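I've gone back to pencils. Proper yellow ones with the rubber on the end, the kind you chewed through in grade three and pretended you hadn't.

It started last February, when I was clearing out Mum's place in Jimholm and found a biscuit tin with 13 of them in it, most sharpened down to stubs. I took it home, wrote a shopping list, and then (this is the embarrassing bit) wrote another one, just for the feel of it!

Ayane Okabe runs the stationery counter at Parisi, up on the Zindbridge road, and she's got 345 kinds in the drawers behind her. She let me try 11 before I'd even put my bag down. "People press too hard," she told me, watching me snap the tip off a lovely soft 4B. Fair enough.

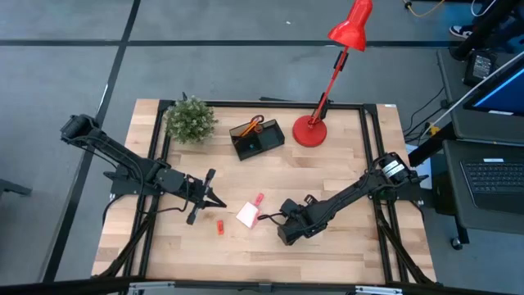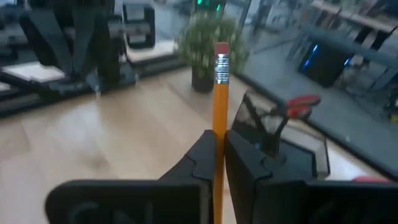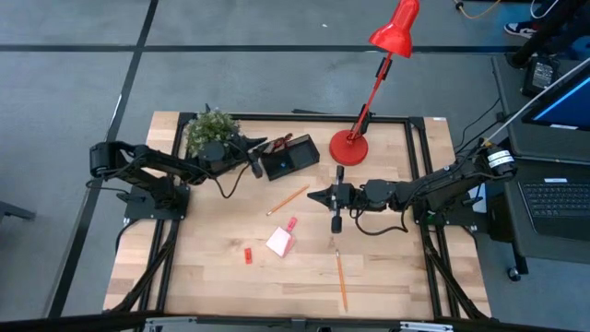

*Pale wood on the bench, and in the middle photo, a yellow pencil with its rubber still on.*

I do the crossword in pencil now, and the bills, and most of this column. My sister in Esavby reckons my letters have got longer, and she's right, they're dreadful, pages of them. I've ordered a box of 100 and a little brass sharpener to go with it. Ayane says the HBs should be in by the end of the month, so I'm rationing the last good one till then.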